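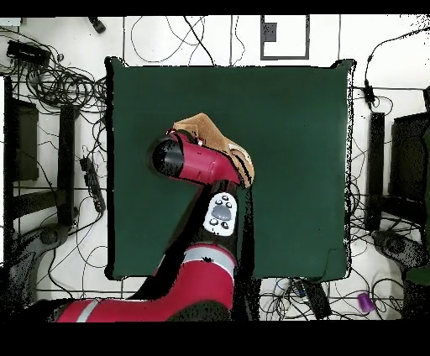

According to Emerson Rezende, a guest forgives a small room but does not forgive a hard towel, and he remembers it when he books again.

We at Vululo think the same. We are a towel service for small hotels, guest houses and swimming clubs. We collect used towels, wash them, dry them, check them and bring them back folded and ready for the shelf. We do not wash shirts or tablecloths. Towels are enough work for us.

The company started in January with one washing machine and 19 towels from a guest house on our street. Today we serve 373 rooms in the city and in the villages near the lake. For most of our customers we come three times a week, and for the smaller ones when they call.
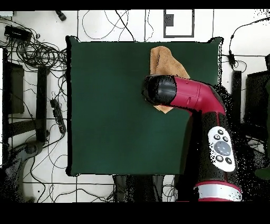 How we work

Every towel comes from the dryer in a heap, with the corners hidden inside. First we find one corner and lift it, so the cloth can fall open. Then we look at both sides, the hems and the label. If a loop is pulled, we cut it with small scissors and never pull it out, otherwise the whole row can open.

Terry cloth needs space. We use a table covered with green cloth, which makes it easy for the eyes to find a thin place or a stain in a light towel. Tan and orange towels are the most difficult to judge, and for these

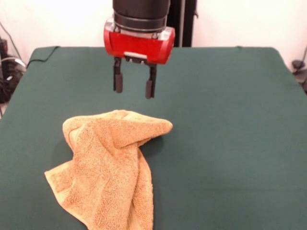

we take more time and put them in good light before we decide. A towel with a stain goes back to the wash one time. If the stain stays, we inform the customer and he decides what to do with it.

For folding we offer two ways. The Alline fold is in three parts along the length and then in half, and it looks good on an open shelf. The Fosance fold is smaller - we made it for narrow cupboards and it is now the one that most guest houses ask for.

Notes for new customers
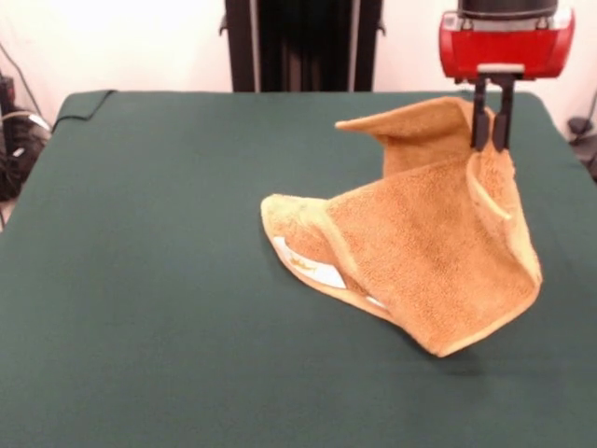 Reading time: 3 min

Please send towels without pins or paper tags. Wet towels should come in a separate bag, and the same day if possible. We do not use softener unless you ask for it, as it makes the cloth drink less water.

The smallest order is six towels. Prices are the same for all colors, but bath mats are counted separately. If you have your own way of folding, send us one folded piece and we will keep it at the table as a model.

Our office is in Lepik, in the yard behind the bakery. The bell is on the left side of the door.

Page updated 12/19/19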